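The Flardale Connector: A Gallery of One Road

Posted 7 April 2018

I started this page after the third time somebody told me the Flardale connector was "practically finished" and that I should go and enjoy it. I have walked it. I have ridden a bicycle on it, slowly. I live near enough to the Usuvov end that I hear what drives on it. Whether I enjoy it is another matter.

For anyone who doesn't live out this way, the connector is the narrow road that links the Usuvov turn with the old Lamrani farm lots. It was gravel for as long as I've been here. Then it was going to be paved properly, then it was going to be paved in phases, and then one July the trucks came and we got what we have. The sign at the Usuvov end called it a "greenway access improvement." I have nothing against green and I have nothing against access. I would like to see somebody defend the third word.

What follows is a gallery, though a thin one. My old page had 14 pictures of the road on it, going back to the gravel days, and I lost most of them when I moved everything to this host. Their captions survived, so I've kept a few of those further down for people who remember the originals. If I find the files I'll put them back where they belong. Until then you get one picture and my opinion.

The view people talk about when they talk about this road is the straight, with the trees on the left and the curb running off on the right. I'll admit it's a decent view. It would be a decent view with no road in it.
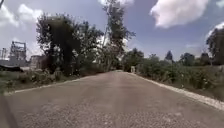
The straight, with the famous curb on the right. Note the stones in the foreground.

The curb is what the project people like to bring up. It's concrete, it's continuous along this piece, and it keeps the pavement out of the weeds and the weeds out of the pavement, at least on that one side. Fine. I'll give them the curb. Now look across at the left edge, where the pavement just gives up and the grass takes over. I asked at the open house why one side got a curb and the other side didn't, and I was told it had to do with drainage. I asked which way the water was supposed to go. I was told there was a handout. The handout was a map of the parking.

Then there's the surface. Tustska, the outfit that got the contract, described it in their flyer as "a durable textured finish." My shoes have another name for it. Close up it's coarse and gray and blotchy, with loose stone lying on it, and the smooth part always seems to be a little farther on. It may be that distance smooths out any road. I've walked out toward that smooth part more than once and I'm still looking for it.

No paint, either. There isn't a center line or an edge line on this stretch. I've heard it argued that lines make people drive faster, and that leaving them off is a modern idea with studies behind it. Maybe so. I've also noticed that leaving them off is cheaper, and I know which of those two reasons I'd put money on.

I do like the trees. The big one with the dark crown was here long before any improvement, and so was the tall skinny one next to it, the one with the feathery top. I can't tell you what species either of them is. People have written in with three different answers for the tall one, all of them very sure. I'm leaving it at "tall." The big one throws good shade on a summer afternoon, and if you want to stop somewhere on this road, that's the place.

There's also the dark lump in the weeds over on the far left. It could be dirt, it could be something that got dumped there. I'm not going to guess in public, having once called a pile of mulch "construction waste" on this page and received a long letter about it.

As promised, captions from the old page. The pictures that went with them are gone for now, so take my word for it or don't.

Gravel days, from the Usuvov turn. "Dusty, noisy, and at least it didn't pretend to be anything else."

First load of stone. "They tell me this is the base layer. I'll be back to see whether anything goes on top."

The Lamrani end after rain. "A puddle 16 feet long. I paced it and then I measured it, since the office didn't believe my pacing."

Same spot, next storm. "Still there. The office has sent a form."

Cone. "This cone has been guarding the same piece of shoulder for 14 weeks. It is the hardest worker on the job."

A few things people ask me.

Can you walk it? Yes. Wear real shoes. Sandals will pick up stones and you'll be stopping all the way along.

Can you bike it? With fat tires, sure. I wouldn't take skinny ones on it again. My neighbors across the turn disagree and say I ride like I'm carrying eggs, and they're welcome to go first.

Is it getting another layer? That's the claim. The flyer says a finishing course "is anticipated," and I've learned to read that word carefully. I anticipate a lot of things. The last time I called, the answer was that it depended on the budget, and the budget depended on Flardale, and I was talking to Flardale at the time.

Is it better than the gravel was? I get this one the most, usually from people who want me to say yes so they can stop reading. There's less dust. I'll say that. It's quieter under tires than it used to be, and the mail truck doesn't slide around at the Lamrani end. I don't think that adds up to what we were told we were getting, and I don't think it adds up to what it cost, going by the number on the sign before they took the sign down.

If you have older pictures of the connector, especially from the gravel days or from the week the curb went in, I'd be glad to have copies. Tell me which end you were standing at and which way you were facing. I had a very nice one sent to me last year that everyone admired for a month before we worked out it was a different road.

Please don't send me the flyer. I have the flyer.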